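Learning to Sleep Again (Sort Of)

October 12, 2021

So I've been a bad sleeper since I was 11. I can date it because that was the year we moved to the apartment over the bakery, and the ovens came on under my bedroom floor at some awful hour, and I'd lie there smelling bread and getting hungrier and hungrier. Great bread, terrible sleep!

Anyway, back in April I hit a wall. I'd put the car keys in the freezer, I'd called my boss by my sister's name, and I'd cried at a commercial for gutters. My friend Yasir Gondal, who sleeps like a log and is pretty smug about it, told me to quit complaining and try something. So I tried a bunch of things, and since a few of you asked in the comments last time, I'm finally writing it up.

First was the pillow. I bought a Lallura, mostly because the website was a nice shade of blue (I'm easy to sell to at two in the morning). It's fine. It's a pillow. My neck is happier but my brain didn't get the memo. I gave it a month and then bought a cheap one for the guest bed and could barely tell them apart in the dark.

Then I tried counting. My grandmother swore by counting backward from 500, and I'd never once made it past the first hundred before I started thinking about whether I'd paid the water bill. My cousin Irfan Bajwa said the trick is to give your hands and head something dull to do before bed, so you're already half bored when you lie down. He's annoyingly right about a lot of things.
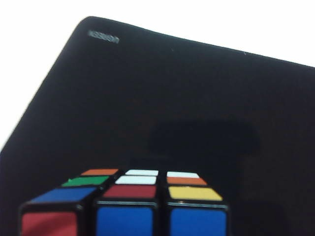
The hard part was the phone. I used to take it to bed and read about shipwrecks until my arm went numb. Now it charges in the kitchen, and I bought an actual alarm clock, the kind with a ring that could wake the whole street. The first week I kept reaching for the phone anyway, patting the nightstand like I'd lost my glasses. By the third week I'd mostly stopped, though I do still miss the shipwrecks.

I also started reading paper books again. Right now I'm on a very long, very slow novel about a family of clockmakers in a town called Erkovholm, and I mean it as a compliment when I say I've never stayed awake for more than four pages. I've been on the same chapter since the leaves started turning. Somebody's uncle is about to come home from sea, and at this rate I'll meet him around Christmas.

Coffee was the other big one - I know, I know, everybody says it. I moved my last cup to before lunch, and the afternoons were pretty rough for a while. I ate a lot of crackers.

Where I'm at now: most nights I'm out before midnight, and I wake up once instead of four or five times. Some nights are still junk. Last night was junk, as it happens, so if there are typos in here, please be kind.

Next thing on my list is heavier curtains for the bedroom, as the streetlight comes right in over the top of the ones I've got. If you have a pair you love, leave me a comment, and tell me if they can go in the washing machine!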